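July, morning, Stadport bench room

Carrying on with the table covering question. Vavier wants us to agree that brown paper is good enough for the kids' craft-and-lunch tables and to stop asking for the wipe-clean mats. I said I'd give it a fair go. I still don't think it's a fair comparison, mainly because the person who wrote the request has never had to peel glue off one of these tables, and I have.

Paper first. The roll is the cheap stuff from Dudek, 300 feet on the label. I haven't measured it. The last roll was labeled the same way and came up short, so I'd take that figure with salt until somebody runs it out down the hallway.

Laying it flat took longer than the sheet says. It keeps the curl from the roll, and if you tape the near edge first you end up chasing a bubble to the far side. Better way:

- tape the far edge, pull toward you, tape the near edge last
- corners folded under, then taped from beneath (tape on top gets picked at within the hour)
- leave it overnight if you can

Nattawut Luangrath says he gets it flat in one go by back-rolling it first. I tried that and got a sheet that curled the other way. He may have a knack. I'd like to see him do it twice.

Spill test, same as before: 200 ml of water, poured slowly, wait, blot. The paper darkened and went soft, and water got under the seam. After 7 minutes I could put a finger through it. The request says "resists light spills". I suppose it depends how light.
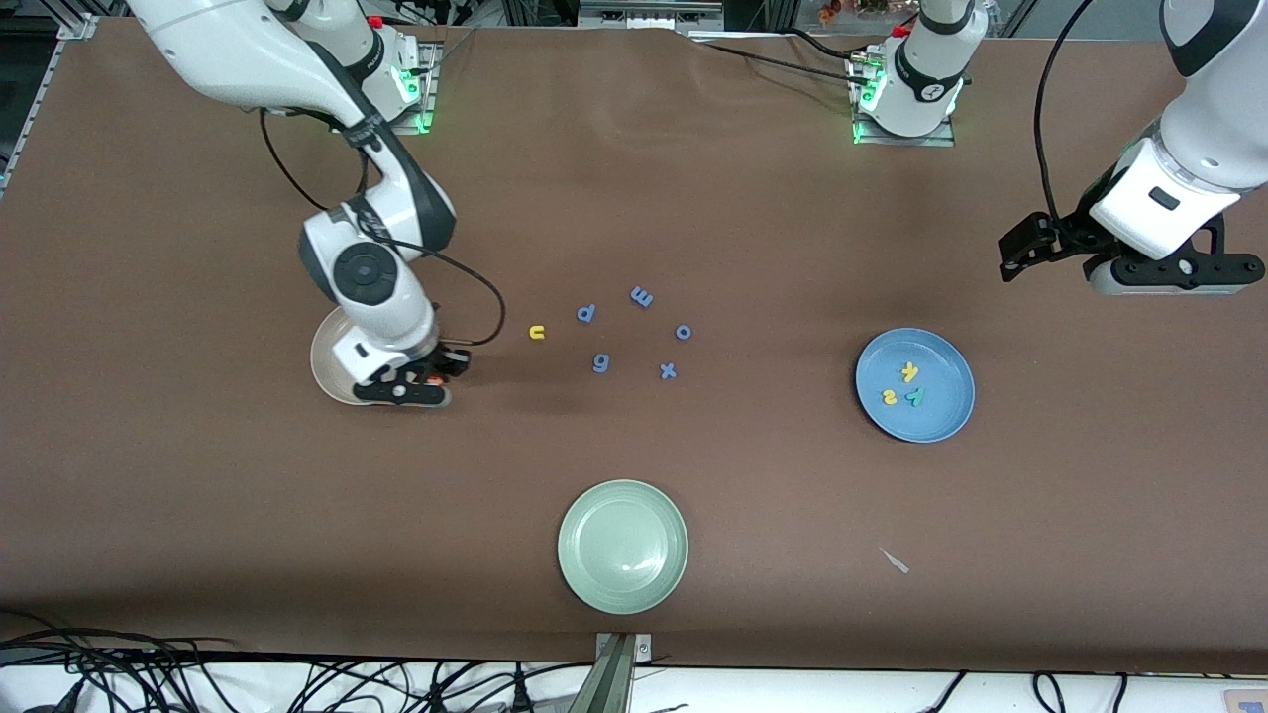
Plates and letters are the part I care about, and the part the request skips. The idea from Skelstead is that the same table does for the spelling game and for lunch, with the foam letters pushed aside when the plates go down. I don't believe anybody pushes anything aside. You get what we have on the bench, foam letters lying loose on the brown paper in the same stretch of table as the plates, with the beige one up on its edge and the blue one over to the right. The "m" is on its side and I read it as a 3 at first, then a w. If I can't read it from where I stand I don't see how a four-year-old across the table will. To be fair to the paper, the blue and the yellow both show up well against the brown. I had expected the yellow to be the weak one and it's fine.

Things I'd want changed before anyone signs off:

1. A line under each foam letter, even in marker, to show which way is down. The u/n and p/d pairs are hopeless otherwise. I raised this last time.
2. Lunch and letters at different times. Clear it all into the tub, then put plates out.
3. If both really have to share the table, draw the plate spots on the paper. Paper's one real advantage is that you can write on it, and the request doesn't even mention it.

Cost. Vavier's note puts paper at 56 cents a table. That leaves out tape, and it leaves out the minutes spent laying it, which on today's showing are not small. It also assumes one sheet per session. After the spill test I'd say two on a bad day – and there are plenty of bad days with that age group.

Noise is better than on the bare table, I'll admit. Set a ceramic plate down on the paper and it makes a dull thud where the bare top gives you a clack. Not a big difference, and I wasn't going to dig out a meter for it.

Not convinced, then, but less against it than I was. I'd accept paper for the letters. For lunch I want the mat.

To do: run out the Dudek roll and measure it, repeat the spill test with milk, get Nattawut to show me the back-rolling. Marker for the letters is in the second drawer, if no one has walked off with it.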